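I've been putting off writing this one up, mostly because everybody's laundry routine is a little different, but Wendy Catterall asked so nicely that I finally sat down with my coffee and did it. So, how to wash a sleeping bag at home without ending up with a lumpy mess!

## Before you start

Read the tag first. Mine is an old Prenis with a synthetic fill, and it's happy in a front loader on gentle. Down bags need a down soap and a lot more patience. Close every zipper, undo the cords, and turn the bag inside out.

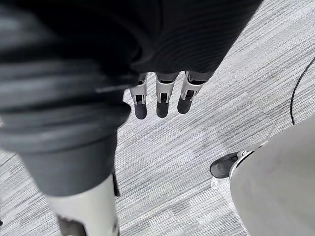
*Three fingers with rounded black tips, pointing down.*

## Washing

1. Wipe the collar with a damp cloth and a drop of soap – that's where the grime lives.
2. Load the bag loosely. If you have to shove, head for the laundromat and use one of the big machines.
3. Run it on cool and gentle with half your usual soap.
4. Rinse it 2 times, and once more if you still see suds.

Now comes the part where people get hurried. A wet bag is heavy, and the seams inside can tear if you haul it out by one end, so scoop it up from underneath with both arms
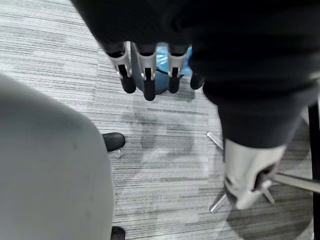
and carry it straight to the dryer. Low heat, a couple of clean tennis balls, and a good long wait. I stop every half hour to feel for clumps and pull them apart with my fingers (a nice excuse to sit down with a book in between). Then let it hang overnight before you store it, loose, in a big cotton sack.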